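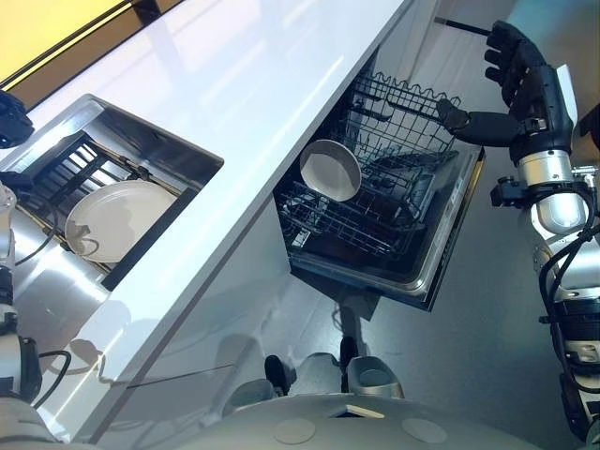 Miranda – Paquete de prácticas de cocina para robots de dos brazos

Ref. ML-123
Fabricante: Statberg
Línea: Educación y competición
Nivel recomendado: bachillerato técnico, formación profesional, primeros cursos de universidad y clubes de robótica con robot propio
Disponibilidad: bajo pedido, en función del calendario escolar

Descripción

Miranda es un paquete de tareas, vajilla y material de evaluación para grupos de estudiantes que trabajan con un robot de dos brazos y manos de varios dedos. Todas las prácticas giran en torno a la misma faena: pasar platos y cuencos entre el fregadero y el lavavajillas, colocarlos en la cesta que toca y dejar el puesto como estaba.

El paquete no incluye robot ni electrodomésticos. El centro pone la cocina, que puede ser la del aula de hostelería, la de la sala de profesores o un mueble montado para la ocasión, y Miranda pone lo que va dentro y la forma de trabajar con ello. Las fichas están escritas para el grupo que maneja el robot. La guía docente va aparte.

Se ha utilizado como prueba de preparación para la Copa Ketley y como proyecto de fin de módulo. También funciona en un club de tarde, con sesiones cortas, siempre que alguien guarde los registros de una sesión a otra.

Contenido del paquete

– Juego de platos redondos blancos, de borde liso.
– Juego de cuencos blancos poco profundos.
– Escurridor negro de varillas paralelas para colocar dentro del fregadero.
– Fichas de práctica plastificadas, una por tarea, con la posición inicial y la final de cada pieza.
– Hojas de puntuación para competición y para clase.
– Plantilla de cuaderno de equipo, en papel y en archivo editable.
– Guía docente con propuestas de calendario y rúbrica.
– 2 paños de microfibra para la encimera.

Las piezas de vajilla se pueden reponer por separado. Conviene pedir alguna de más si el grupo está empezando con el control de la fuerza de los dedos.

Cómo se organiza una práctica

Cada ficha parte de una colocación fija. En la más habitual hay un plato de pie en el escurridor, dentro del fregadero, y un cuenco en el lavavajillas abierto, con las cestas fuera. El cuenco puede empezar en la cesta superior o en la inferior según la variante, y el equipo no elige: la variante se sortea al principio de la sesión y se apunta en el cuaderno.

El reparto de brazos sí es decisión del equipo. Lo normal en una cocina con el fregadero a la izquierda y el lavavajillas a la derecha es dejar el plato a la mano izquierda y el cuenco a la derecha, que así no se cruzan por delante del cuerpo. Hay equipos que prefieren pasar la pieza de una mano a otra sobre la encimera. Es más lento y puntúa igual.

Antes de mover nada se hace una comprobación de alcance con el robot parado delante del mueble: la mano derecha a la altura de la cesta superior, la izquierda junto al plato. Si alguno de los cables del brazo roza la puerta o el borde de una cesta en esa postura, hay que recolocar el robot antes de seguir. La ficha tiene una casilla para esto y sin ella marcada no se da por válida la ronda.

Tareas incluidas

Tarea A – Plato al escurridor. Coger un plato apoyado en la encimera y dejarlo de pie entre las varillas. Se considera terminado cuando el robot retira la mano y el plato se sostiene solo.

Tarea B – Plato del escurridor a la cesta inferior. Obliga a bajar mucho el brazo con la puerta abierta delante. Es la tarea en la que más se nota una mala posición de los pies.

Tarea C – Cuenco entre cestas. El cuenco pasa de la cesta superior a la inferior, o al revés. La cesta superior hay que deslizarla hacia dentro para llegar bien a la de abajo, y ese movimiento forma parte de la tarea.

Tarea D – Las dos manos. Una mano sujeta el plato en el escurridor mientras la otra trabaja en el lavavajillas. El plato no puede salir de su sitio en toda la ronda.

En la tarea D casi todos los grupos pierden puntos las primeras semanas. El brazo que está quieto también consume atención, y si el programa lo suelta al cambiar de fase, el plato se va contra la pared del fregadero. La guía docente propone ensayarla antes con el brazo derecho en reposo y la mano abierta junto a la cesta superior.
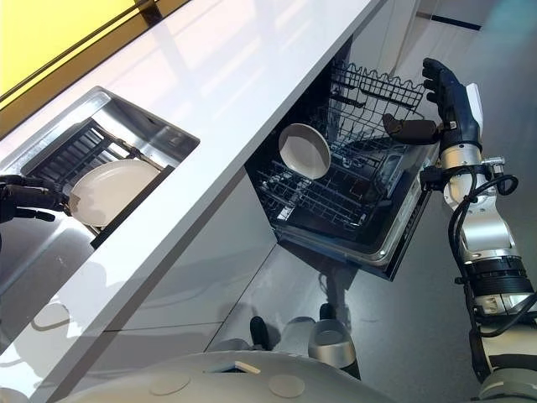

Sobre el acabado del mueble

Las cocinas con encimera y frentes brillantes dan más trabajo a la visión del robot. Los reflejos de las ventanas o de las lámparas se alargan sobre la superficie, y en los frentes aparecen duplicadas las formas que el robot tiene delante, incluidas sus propias piernas. Un detector entrenado en el aula sobre una mesa mate puede marcar como pieza lo que es un brillo.

Recomendamos que el grupo dedique una sesión entera a grabar el puesto sin tocar nada, con distintas luces, y que revise las imágenes en común. Los estudiantes que no programan suelen encontrar en esa sesión su sitio en el equipo. Para quien no tenga una cocina brillante, la guía explica cómo preparar un frente provisional con lámina reflectante (no incluida).

La vajilla blanca sobre encimera blanca es intencionada. Las varillas negras del escurridor ayudan con el plato; en la encimera el contraste depende de la luz.

Puntuación

Cada ronda se puntúa sobre 100. La hoja de competición reparte los puntos entre colocación final, trato de la pieza, orden de los pasos y estado del puesto al acabar. El tiempo solo se usa para desempatar.

Se descuenta por golpear la puerta del lavavajillas, por arrastrar el cuenco sobre las púas y por dejar una cesta a medio meter. Una intervención humana detiene la ronda. El equipo puede pedirla sin perder lo ya conseguido, y en clase se aconseja que lo haga sin reparos.

La hoja de clase es distinta. Da más peso al cuaderno y a la explicación oral de los fallos, y tiene una columna en blanco para que el profesorado añada lo que le interese evaluar ese curso.

Requisitos del robot

– Dos brazos con manos de varios dedos. Las pinzas de dos dedos sirven para la tarea A; para las demás hay fichas adaptadas que se piden aparte.
– Cámara a la altura de la cabeza, con vista de la encimera y del lavavajillas abierto desde la misma posición.
– Parada de emergencia accesible para una persona situada fuera del alcance de los brazos.
– Cables recogidos. Se admiten bucles exteriores a lo largo del brazo si no enganchan en las cestas.

El material es independiente del software. Quienes trabajen con el entorno Seltard disponen de archivos de escena con las posiciones de cada ficha, que se descargan con el código impreso en la guía.

Requisitos del espacio

El suelo debe ser liso y estar seco. Hace falta sitio para que la puerta del lavavajillas baje del todo con el robot delante, y conviene medirlo antes de hacer el pedido. El lavavajillas se usa desconectado durante las prácticas. El grifo, cerrado.

Nota de la coordinadora

La secuencia de tareas la preparó Hiu-tung Hsu a partir de su trabajo con grupos de club. En la introducción de la guía lo cuenta así: «Empecé pidiendo a los equipos que vaciaran el lavavajillas entero y acabábamos todos recogiendo loza. Ahora les doy un plato y un cuenco. Cuando saben contarme por qué ha fallado ese plato, les doy otro».

Cuidado y reposición

Los platos y los cuencos se lavan con normalidad. Una pieza desportillada se retira, aunque el desperfecto sea pequeño, porque cambia el agarre y puede cortar las fundas de los dedos. El escurridor se aclara y se seca en plano. Las fichas se limpian con un paño húmedo.

Pedidos

Los centros educativos pueden pedir presupuesto con el formulario habitual, indicando la referencia y el modelo de robot. El plazo de entrega es de aproximadamente 2 semanas. Para grupos inscritos en la Copa Ketley se reserva material hasta el cierre de inscripciones.

Las fichas se revisaron en marzo; quien tenga la edición anterior puede descargar las hojas de puntuación nuevas sin coste. Las tareas no han cambiado, salvo el texto de la C, que ahora dice expresamente que la cesta superior debe quedar metida hasta el fondo al terminar.

Página actualizada el 18 de abril de 2026.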